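Cutting coupons, and why I stopped

15th December
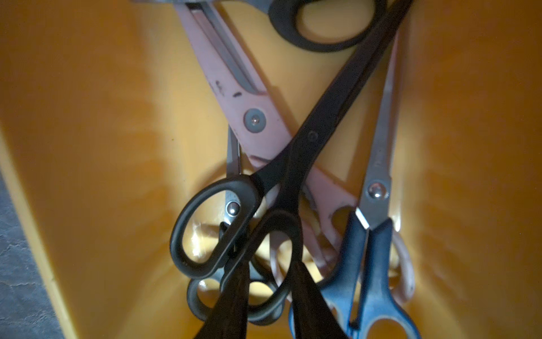 2 min read

My mother kept coupons in an old envelope behind the bread bin, and for years I did the same. Scissors out on a Sunday evening, free papers on the table, a pile for the big shop and a pile for everything else.

In January I started writing down what I saved. I used the notes page at the back of my diary and put in every coupon, even the 10p ones. The total so far is £112. That sounds fine until you look at what I bought to get it. We have two shelves of tinned soup from Lalley that my husband won't eat, and a floor cleaner for a floor we don't have.

Horácio Macedo, who I used to work with in Plostby, does it properly. He has 3000 points on his Lambrakis card and only buys what was on his list anyway. I asked him how and he said he writes the list first and looks at the offers after. I had always done it the other way round.

So the envelope has gone. I kept one coupon, for the garden centre at Bindomside, as we need compost in the spring and I would be going there with or without it – it is valid until the end of March.

I'll put up the soup recipes next time. There are a lot of tins to get through.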